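Unternehmen > Presse > Mitteilungen

Koltik legt Zwischenstand zu humanoiden Robotern bei Haushalts- und Ladenarbeiten vor

Greifen gelingt häufig, Ablegen deutlich seltener – Pilotbetrieb im Verkaufsraum vorerst nicht vorgesehen

Temel, im Mai. Die Koltik GmbH hat den Zwischenstand ihrer Versuchsreihe »Ekari« veröffentlicht. Untersucht wird, ob ein humanoider Roboter einfache Tätigkeiten aus Haushalt und Einzelhandel ohne Eingriff eines Bedieners ausführen kann. Die Reihe umfasst 15 Aufgaben, darunter das Umstellen von Flaschen, das Abräumen eines Tisches, das Einsortieren von Dosen und das Falten von Handtüchern.

Als bestanden gilt eine Aufgabe, wenn sie bei veränderter Ausgangslage der Gegenstände wiederholt und ohne Abbruch zu Ende geführt wird. Dieses Kriterium erfüllen derzeit 4 der 15 Aufgaben. Bei 8 weiteren wird der Gegenstand zuverlässig erfasst, der Ablauf scheitert jedoch beim Transport oder beim Absetzen. Die verbleibenden 3 Aufgaben, sämtlich mit textilen Materialien, wurden in keinem Durchgang abgeschlossen.

Flaschen zählen zu den besser beherrschten Objekten. Schwierigkeiten bereiten nachgiebige Kunststoffwände und der wechselnde Schwerpunkt bei teilgefüllten Behältern. Eine zu hohe Griffkraft verformt die Flasche, eine zu niedrige lässt sie beim Anheben durchrutschen. Die Griffhöhe wird deshalb für jeden Flaschentyp gesondert ermittelt.
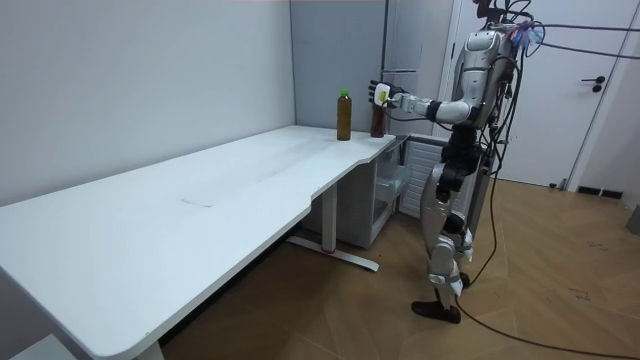

Humanoider Roboter beim Griff an den oberen Bereich einer Flasche. Links daneben auf dem Tisch eine Kunststoffflasche mit grünem Verschluss.

»Das Schließen der Hand ist der Teil, den wir am besten verstehen«, erklärt Greer Cowie, Leitung Versuchstechnik bei Koltik. »Die Fehler entstehen überwiegend danach. Wer eine Flasche in ein volles Regal stellt, korrigiert ständig nach, ohne es zu merken. Für die Steuerung ist jede dieser Korrekturen ein eigenes Problem.«

Auch die Taktzeit bleibt hinter den Anforderungen des Handels zurück. Beim Umstellen von Flaschen arbeitet das System langsamer als eine angelernte Kraft. Für den Privathaushalt bewertet Koltik die Geschwindigkeit als nachrangig, die Fehlerfolgen dagegen als kritisch – eine umgestoßene Flasche muss erkannt, aufgerichtet und die Fläche gereinigt werden. Keiner dieser Schritte ist Bestandteil der bisherigen Aufgabenliste.

Der nächste Abschnitt wird gemeinsam mit dem Ladenbauer Aitken durchgeführt. Vorgesehen sind Versuche an Regalböden mit begrenzter Einschubhöhe sowie eine überarbeitete Erkennung des Aufsetzmoments. Einen Termin für die Markteinführung nennt Koltik nicht.

Pressekontakt: Koltik GmbH, Unternehmenskommunikation, Temel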